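Besuch bei Celtton in Jitow: Körbe für den Verkaufsraum
25. August 2025

Wir brauchen für den Laden neue Körbe. Die alten aus Weide stehen seit der Eröffnung in den Regalen, an den Griffen lösen sich die Ruten, und in der Ecke mit den Zwiebeln sind zwei Böden durch. Celtton hatte zum Tag der offenen Tür eingeladen, also sind wir nach Jitow gefahren, mit Maßband und einer Liste der Regaltiefen.

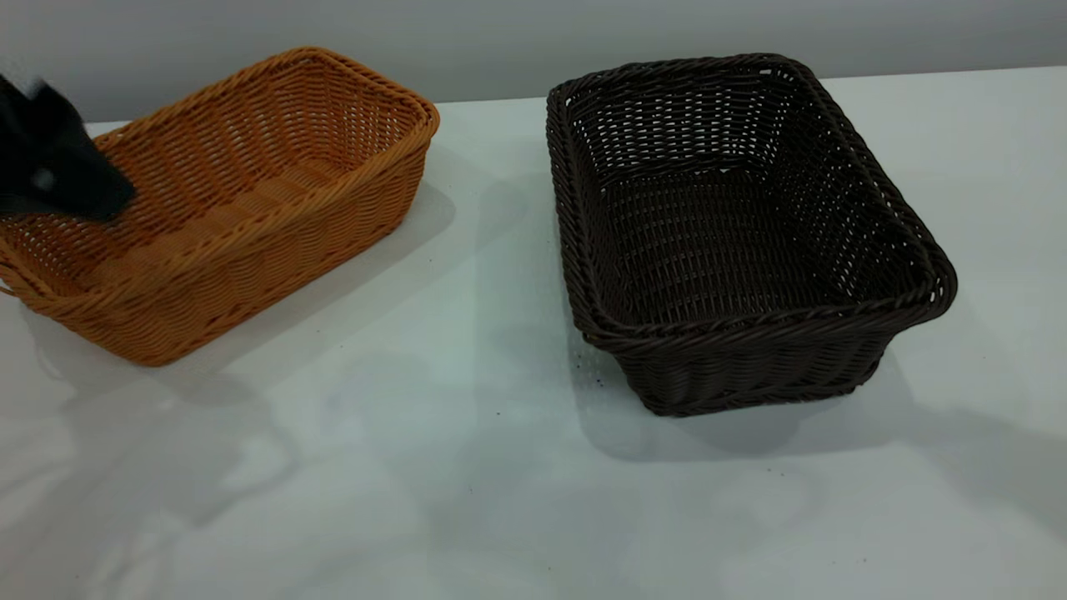
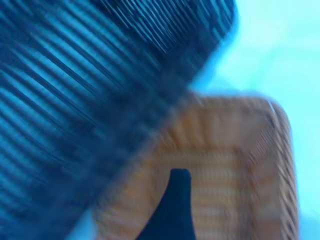 Helles und dunkles Geflecht nebeneinander.

Celtton flechtet in Jitow nur noch einen Teil des Programms selbst. Der größere Teil kommt als Rohware von der Firma Jasari und wird im Haus geprüft, nachgearbeitet und verpackt. Verkauft wird an Bäckereien, Hofläden, Hotels und an Betriebe wie unseren, die keine Palette abnehmen können. Das erste Bild zeigt, was für uns in Frage kommt: rechteckige Form, flache, glänzende Bänder und ein gedrehter Rand, der dicker ist als das Geflecht darunter. An diesem Rand packt man den Korb jeden Tag an, und genau dort gehen unsere alten kaputt. Beim dunkelbraunen Korb laufen die Seiten nach oben auseinander, das hilft bei Äpfeln und Kartoffeln, weil die Kundschaft besser hineingreifen kann. Zwischen den Bändern bleiben kleine Lücken, Luft kommt also an die Ware. Krümel und Erde fallen allerdings auch durch, man braucht eine Einlage oder einen Regalboden, der sich leicht abwischen lässt.

Der Rundgang begann im Lager. Der Betrieb hat nach eigener Auskunft 4000 Körbe vorrätig, gestapelt nach Form und Farbe. Die Stapel lagern auf einfachen Holzregalen mit handgeschriebenen Schildern. Die Halle ist niedriger, als ich sie mir vorgestellt hatte, und im Juli wurde das Dach neu gedeckt, man roch noch die Bitumenbahnen. Wer Weide gewohnt ist, vermisst den Geruch von Holz.

Geführt hat uns Gintarė Hunt. Sie hat früher selbst am Flechtrahmen gearbeitet und macht heute die Auftragsannahme. Ihre Erklärungen waren knapp und brauchbar. Auf die Frage, wie lange so ein Korb im Laden hält, wollte sie keine Jahreszahl nennen. Das hänge davon ab, ob er im Schaufenster in der Sonne steht und ob er an den Schmalseiten oder am Boden getragen wird. Sie hat uns einen Rückläufer gezeigt, der in einem Hotel auf der Terrasse gestanden hatte. Die Bänder waren ausgeblichen und ließen sich mit dem Daumennagel brechen. Für innen sei das Material gut, für draußen gebe es eine andere Reihe, die wir nicht brauchen.

In der Flechterei standen mehrere Rahmen, an zweien wurde gearbeitet. Zuerst entsteht der Boden, dann werden die Stränge hochgebogen und über eine Form gezogen. Die Form gibt vor, wie steil die Wand steht. Der Rand kommt zuletzt. Dafür werden die Enden eingeschlagen und mit einem zweiten Strang umwickelt, bis eine Kordel entsteht. Eine Mitarbeiterin ließ uns an einem halb fertigen Stück ziehen. Ohne Rand gibt die Wand in alle Richtungen nach, mit Rand bleibt sie stehen. Ich hatte bisher gedacht, der Rand sei vor allem Zierde.

Fotografieren durften wir fast überall, nur nicht in dem kleinen Raum, in dem die Muster für Kunden gefärbt werden. Von dort haben wir eine Farbkarte mitbekommen. Die hellen Töne gehen von Stroh bis ins Orange, die dunklen von Nussbraun bis fast Schwarz. Auf der Karte sehen die Farben matter aus als am fertigen Korb. Wer danach bestellen will, sollte sich vorher ein Musterstück schicken lassen, das kostet nichts außer dem Porto.

Zur Reinigung: abbürsten, feucht abwischen, an der Luft trocknen lassen. Spülmaschine geht nicht. In die Ecken kommt man mit einem Tuch schlecht, dafür verkauft Celtton einen flachen Pinsel, den man auch im Malerbedarf bekommt. Bei den hellen Körben sieht man jeden Rest von Möhrenerde, bei den dunklen sieht man Mehlstaub. Für unser Brotregal werden es deshalb die hellen, für das Gemüse die dunklen. Im Eingangsbereich hätte ich gern beide gemischt, darüber sind wir uns noch nicht einig.

Die Maße sind das größere Problem. Unsere Regale sind an der Fensterseite 300 Millimeter tief, an der Rückwand 500. Für die Rückwand gibt es einen Standardkorb, der ohne Nacharbeit passt. Für die Fensterseite müsste man den nächstkleineren nehmen, und der ist so flach, dass ein Kastenbrot oben herausschaut. Eine Sonderanfertigung ist möglich, lohnt sich bei unserer Menge aber kaum. Frau Hunt schlug vor, die Körbe an der Fensterseite quer zu stellen. Auf dem Papier geht das auf. Ausprobiert haben wir es noch nicht, dazu müssten wir erst die Preisschienen versetzen.

Wichtig für alle mit wenig Stellfläche: Körbe mit schrägen Wänden lassen sich ineinanderstellen, solche mit geraden Wänden meist nicht. Im Lager sah man den Unterschied sofort. Bei uns kommen die leeren Körbe abends in den Gang zum Kühlraum, und da ist jetzt schon kein Durchkommen. Das spricht für die schräge Form, auch wenn unten etwas weniger hineinpasst.

In der Kantine gab es Kaffee, Streuselkuchen und eine Mappe mit Preislisten. Der Kuchen lag in Körben aus der eigenen Fertigung, mit Papier ausgelegt. Am Nebentisch saß ein Ehepaar mit einer Gärtnerei, das seit Längerem dort kauft. Die beiden waren mit der Ware zufrieden, mit den Lieferzeiten vor Weihnachten weniger. Wir werden also früher bestellen.

Zur Anfahrt noch: Das Navi schickt einen in Jitow bis zum alten Werktor, das geschlossen ist. Man muss einmal um das Gelände herum und von der Feldseite hinein. Parkplätze gibt es dort genug, auch für einen Transporter. Der Werksverkauf liegt gleich links hinter der Einfahrt und nimmt Karten erst ab einem Mindestbetrag.

Mitgenommen haben wir zwei Probekörbe, einen hellen und einen dunklen. Der helle steht seit gestern im Brotregal, der dunkle bei den Kartoffeln. Bis Ende des Monats schauen wir uns das an, dann geht die Bestellung raus.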